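FOR IMMEDIATE RELEASE
6/6/22

Altitdale Shared Workshop Presents "Fatow", a Table Robot Built by Its Members

ALTITDALE - The Altitdale Shared Workshop is pleased to announce that its first robot project, named Fatow, is now open to all members and, on open evenings, to the neighbors. Fatow is a robot arm on a metal work table which picks up small colored blocks and puts them in another place. It was assembled in the workshop by the members in their free time, and all the drawings and the program will be given free of charge to any person who wants to build the same.

The project started in January, when the workshop received a used arm from the company Wijaya, which makes kitchen furniture and was changing its packing line. The arm came without a controller and without any papers. For the first weeks the members only cleaned it, measured it and tried to understand its cables. The controller was then made new, from parts which can be bought in usual electronics shops.

"We did not want to make a big thing," said Aba Kyei, who leads the project. "We wanted to make a small thing that works every evening when you switch it on. In my opinion this is more difficult. The first version moved very nicely, but it stopped always at the same corner, and we needed a long time to find that one cable was too short."

The total cost of the build, without the arm, was $1,104. Of this sum, $924 was spent for the controller, the motor drivers and the power supply. The rest went to bolts, cables, glue and one emergency stop button. The workshop had asked its members for $2,000, and the money which remains will be used for a second gripper.

The table is a metal table with a regular grid of holes, so that every part can be bolted down and moved again when the plan changes. On the table lies a board of light wood, glued from strips. The board was made by members of the woodworking group, who planed it two times, as after the first time it was not flat enough for the robot. A difference which a hand does not feel is already a problem when the arm must come down to the same height on all sides.

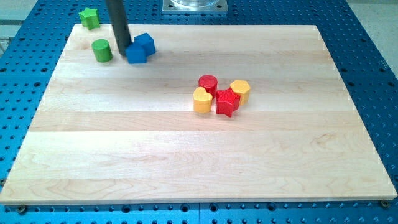 The blocks were also made in the workshop. They are in four colors, red, blue, green and yellow, and in simple shapes such as cube, cylinder, star, heart and hexagon. The cube was the easiest shape for the arm to take. The star gave the most work, for the reason that the arm must first decide from which side it will hold it. The heart was added at the wish of the children's group and the members were at first against it, but it is now the shape which the visitors ask for the most.

The program which controls the arm is called Flavik. It was written by the members from zero and it can be used in two ways. In the first way, a person moves the arm with a hand controller and Flavik remembers the movement. In the second way, Flavik repeats the movement alone, and corrects it if the block was moved a little. In the last test before this announcement the arm made 77 moves one after the other without help. The test was ended by the members because the workshop had to close for the night.

"I am a tailor, I had never written a program," said Aba Kyei. "In this group there are people who know wood, people who know electricity and people who know only that they want to learn. We explained everything to each other, sometimes three times. The machine is good, but I am also happy about the notebook, where every mistake is written with the solution."

The notebook will be published together with the drawings. It contains the list of parts, the wiring plan, the settings for the motors and the order of work for the board. Persons who build their own version are kindly asked to send their corrections to the workshop, so that they can be included in the next edition.

During the open evenings, visitors can guide the arm themselves after a short introduction. Children are welcome together with an adult. Long hair must be tied and wide sleeves must be rolled up, and the emergency stop stays always in the hand of a member. No registration is necessary for single visitors. Schools and other groups should write to the workshop before they come, because there is place for only one group at the table.

About the Altitdale Shared Workshop

The Altitdale Shared Workshop is a non-profit association with benches for wood, metal, sewing and electronics. Membership is open to all adults, with or without experience. Tools can be used by members after an introduction, and the material is paid by each person according to use.

Contact for the press: Aba Kyei, Fatow project, Altitdale Shared Workshop. Interviews and visits to the table are possible by appointment.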